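Bultent picking kit: progress report for November
Prepared by Riku Sasaki, Jesstead site

The kit from Quintero has been on our bench for 3 weeks of the trial period. Setup took longer than the supplier's guide suggests, mostly on cable routing and the software license. The arm has worked from the bin every weekday since then. We have logged more than 80 picks, all with mixed items of different shapes.

Round items give us the fewest problems. Clear plastic is harder for the vision software, and 4 of the failed picks in the log were on see-through bottles. Quintero has sent a new settings file, and we are testing it now.

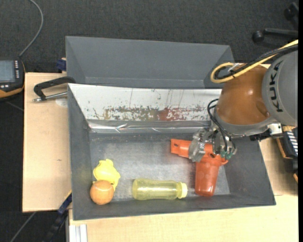
KUKA arm with the gripper at the red-orange item, mixed-item test.

Average time per pick is 15 seconds with the default settings. We have not tried to bring this down yet. Support by phone has been good, but the manual needs work, and the section on changing fingers doesn't match the parts we received.

Spending is within the approved amount. Next month we plan to run the same tests with the Stasville team and get a written price for spare fingers.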